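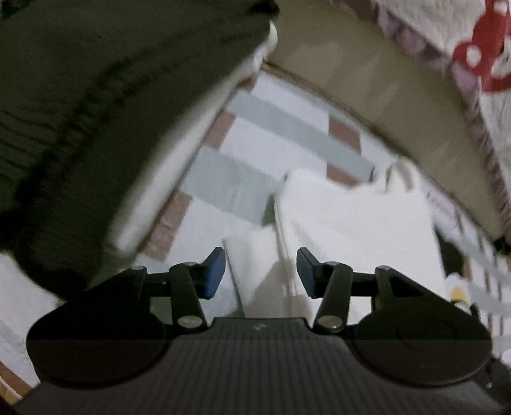 **tilde_marsh** – thread starter, data wrangler on the Trirero folding project

Right, I promised I'd write up the filtering result once the runs had finished, so here goes. We've got 1,367 demos of bedroom tidying done with hand-held grippers, all in ordinary homes, all soft stuff on beds and floors. The question was whether to train on the lot or throw away the bits where the wrist view is smeared.

I did both. Same policy, same number of steps, 3 seeds each. The filtered set dropped any clip where the blur score went over our cut-off for more than a second. I was sure filtered would win and it didn't! On towel folding the full set came out ahead on every seed, and on picking things up off the floor there was nothing in it.

My guess is that the blurry bits are where people swing from the bed down to the floor, and if you bin those the policy never learns how to get from one to the other. Anyone else seen this?

---

**boggart_pete** wrote:

Not convinced, sorry. By cutting clips you also cut the amount of data. Did you drop the same number at random from the full set and compare against that? If not, all you've shown is that more is better, and we knew that.

---

**tilde_marsh** wrote:

Fair. No, I didn't. Queueing it tonight.

---

**quillwort** wrote:

We had something similar on Wastard, only the other way round – filtering helped us. But we were doing hard objects on a worktop and our blur was mostly people waving the gripper about between takes, so it was rubbish to begin with. Yours sounds like proper motion in the middle of a task.

How are you scoring blur, by the way? If it's over the whole image, a big flat white sheet is going to look "blurry" to the score even when it's pin sharp. There's no edge in it to measure.
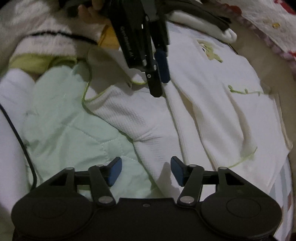
**tilde_marsh** wrote:

Oh no. Whole image, yes. And so much of our bedding is white or pale green, with only a bit of stitching or waffle texture to give the score anything to hold on to. I've just pulled up 70 of the rejected clips and 14 of them look perfectly sharp to me, they're just mostly cloth. So the filter's been quietly getting rid of good folding demos, and that could easily explain the towel numbers on its own.

I'm a bit annoyed with myself, but I'd rather hear it here than after we'd written it up.

---

**boggart_pete** wrote:

Told you :) Well, I told you something else, but still.

---

**quillwort** wrote:

Try scoring just the patch round the finger pads. They're blue with straight edges and they're in pretty much every view, so... oh, hang on, they move with the camera, don't they. They'd look sharp however fast you swing it. Scrap that. Optical flow on everything except the gripper?

---

**tilde_marsh** wrote:

Flow with the gripper masked out is what Zondura uses, I think, and I've got their script somewhere. Plain sheets might trip that up as well, mind. I'll run it next to Pete's random-drop version and post both tables.

---

**boggart_pete** wrote:

Give us the per-seed numbers as well please, not only the mean. Three seeds is thin for cloth.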